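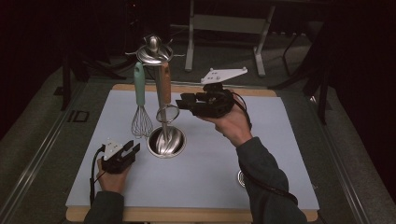
Hand-held grippers at the utensil holder, whisk on the left and skimmer on the right.

Equipment progress report, September
By Reinaldo Macedo

Two pairs of hand-held grippers are in use at Omurberg. The second pair was budgeted for spring and came in under the line, so the difference went to cables and spare finger pads from Nimri.

We planned for 200 kitchen recordings per station per week. Station one meets that. Station two is behind - the mounting plates had to be reordered and the new ones arrived late.

For next quarter we ask to move the arm purchase forward. Jundex holds its quoted price for 12 weeks and wants a deposit with the order. Clerura quoted lower but leaves out installation and training. I would go with Jundex. Utensils and holders stay under small purchases and need no new money.

Still open: the service contract, and who pays freight on returns.

Comments

T. Osei: Does the Jundex quote include the controller?

R. Macedo: Yes, controller and stand. Not the grippers.

Pilar: Please send the freight terms before we sign off on the deposit.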